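Chapter 6
Reflection from Matt and Semi-Matt Surfaces

6.1 Introduction

Chapter 5 dealt with light leaving a source. The present chapter deals with what happens when that light reaches a surface and part of it is sent back into the room. Almost everything a person sees indoors is seen by reflected light, and the choice of finish on a desk, a wall or a ceiling can alter the appearance of a space as much as the choice of lamp.

The student should already be able to calculate the illuminance at a point from a single source, using the inverse square law and the cosine law. Both are used throughout this chapter without further proof. Readers who are unsure of them should work through the problems at the end of Chapter 4 before going on.

By the end of the chapter the student should be able to define reflectance and luminance, predict the luminance of a perfectly matt surface from its illuminance, recognise where the matt assumption fails, and carry out a simple reflectance survey of a working room.

6.2 Reflectance

The reflectance of a surface is the ratio of the light leaving it by reflection to the light falling on it. It has no unit and lies between zero and one, though in practice it is often given as a percentage. Fresh white ceiling paint has a high reflectance, dark carpet a very low one. Most desk and bench finishes fall somewhere between.

Reflectance varies with wavelength. A surface that returns more of the long wavelengths than the short will look warm in colour under white light, and its overall reflectance will change a little if the lamp is exchanged for one of a different colour temperature. For the purposes of this chapter a single figure is used for each surface, taken under the lamp that will light it in service.

6.3 The matt surface

A perfectly matt surface scatters light so that its luminance is the same from every direction of view. Such a surface is called Lambertian. If its illuminance is E, in lux, and its reflectance is R, its luminance L, in candelas per square metre, is given by

L = E × R / π (6.1)

Take a bench top with an illuminance of 1,000 lux and a reflectance of 30 per cent. Equation 6.1 gives a luminance of 95 candelas per square metre to the nearest whole number. The result holds whether the observer stands over the bench or sits at the end of it.

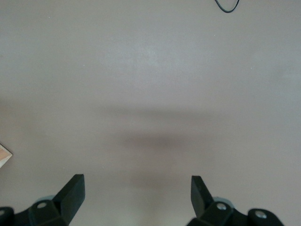

Equation 6.1 applies at a point. Over a whole surface the illuminance is seldom uniform, and the luminance follows it. A surface of one finish may therefore show a marked change in lightness from one part to another. The eye tends to discount this change and to judge the finish as constant, an effect known as lightness constancy. A meter makes no such allowance. Readings taken at a single point should never be reported as the luminance of the surface as a whole.

6.4 Departures from the matt case

No real finish is perfectly matt. At steep angles of incidence even a chalky paint begins to show some directional reflection, and lacquers and hard coatings show it much sooner. The reflected light then has two parts: a diffuse part, which obeys Equation 6.1, and a specular part, which is concentrated near the mirror angle. Where the specular part is large, an image of the lamp can be made out in the surface. Where it is small and spread out, the observer sees only a soft brightening — often called sheen — which moves as the observer moves.

This movement provides a simple test. A bright area that stays fixed when the head is moved is caused by uneven illuminance. One that shifts is caused at least in part by sheen. Both may be present together.

6.5 The Starnby survey

The worked problems in this chapter draw on a survey of the drawing offices at Starnby, carried out by Normand MacPherson over one November. He took readings at 122 points, all after dark to exclude daylight, with each luminance reading paired with an illuminance reading at the same spot. Two desk finishes were in use, listed in the tables as Fotari and Robichaud after their suppliers. The Fotari desks agreed closely with Equation 6.1 at all viewing angles. The Robichaud desks did so only when viewed from above, and Section 6.7 considers the reasons.

The method of pairing the readings is set out next.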